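Stikness moves Daneshvar's phone system to new Cunisstead office over one weekend

Business telephone firm Stikness has completed the relocation of a 381-extension phone system for parts wholesaler Daneshvar, which moved its head office to Cunisstead in February.

Daneshvar had been in its old building for many years and wanted to keep every published number. The old site was served by a different exchange, so the numbers were ported to hosted lines before the move and pointed at the new office on the Monday morning.
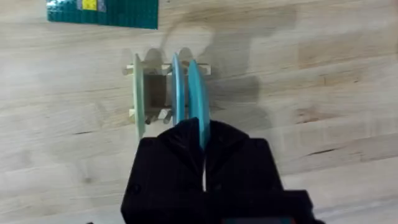
Can a company keep its phone numbers when it changes area?
In most cases the numbers can be kept, provided the port is requested early and the account details match those held by the current carrier.

Stikness surveyed the Cunisstead building 8 weeks before the move. The survey found that the second floor had no usable data cabling, and that the comms room was on the wrong side of a fire wall from the incoming fiber. New cable was run to 300 desk positions.

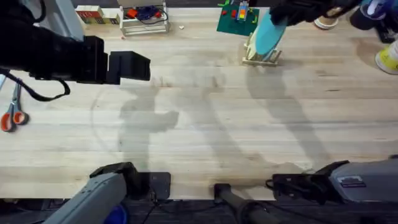 The existing handsets were kept. Each one was labeled with its extension and desk number, packed by department and put back in the same order at the other end. Call recording and voicemail moved to the hosted platform, called Gisov, which Daneshvar's sales desk had already been using on trial.

"The order line could not be down during working hours, and that set the timetable for everything else," said Hooman Golestani, project manager at Stikness. "We had 2 engineers at the old site until the last phone was unplugged – the rest of the team was already in Cunisstead testing lines."
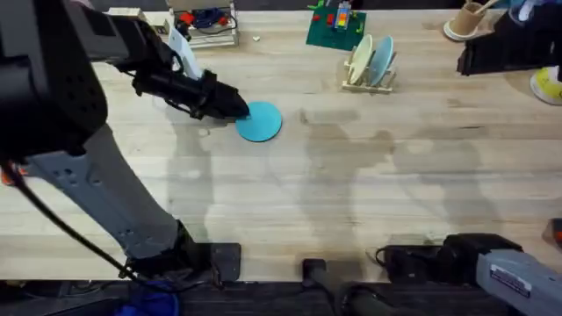
Calls were diverted to cell phones from Friday evening, and the diverts were lifted at 7 a.m. on Monday. A Stikness engineer stayed on site through that week to deal with desk changes and to show staff the new voicemail menus.

The support contract now covers the Cunisstead office and the warehouse next door. Paging in the warehouse will be added later in the year.

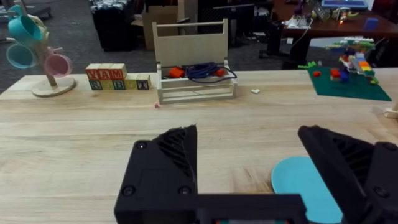
Black gripper fingers and a light blue plate on a wooden tabletop.

Companies planning an office move can ask Stikness for a site survey through its sales office.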